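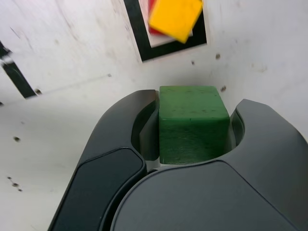
Green cube against the white work surface, scuffs on the top face.

Talley Blocks, version 2

Contents
657 color images of small cubes at a white tabletop, with one metadata row per image. The set covers 16 cubes. It is meant for work on object color, surface wear and shadow on a pale background.

Files
images/ holds the images, in one folder per cube.
cubes.csv lists cube ID, color name and wear grade.
images.csv lists image name, cube ID, occlusion and shadow.
splits/ holds the train and test lists. The test list has 60 images.

Cube labels
Color is a single word, assigned by eye. Green is one class and is not divided by shade. The same cube can look deep and matte in one image and much brighter in another, so do not derive the label from pixel values.
Wear is graded low, medium or high for the whole cube. Streaks and small dark marks count. Rounded edges do not.

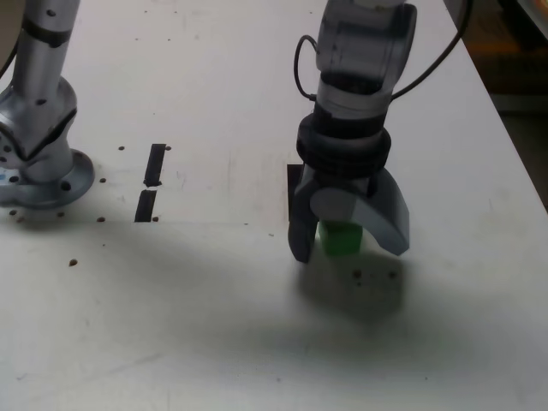

Occlusion is recorded as none, partial or heavy, judged on the visible faces only. Shadow is yes if a cast shadow appears on the tabletop next to the cube, however soft its outline.

Tabletop
The surface has scuffs, gray smudges and small dark holes. These are not annotated. Background subtraction against plain white will leave residue.

Known issues
Wear grades for the Oddsson subset were entered once and not checked. Cube IDs changed between versions 1 and 2; use ids_old.csv to convert.

Maintainer
Precious Catacutan, Skarkov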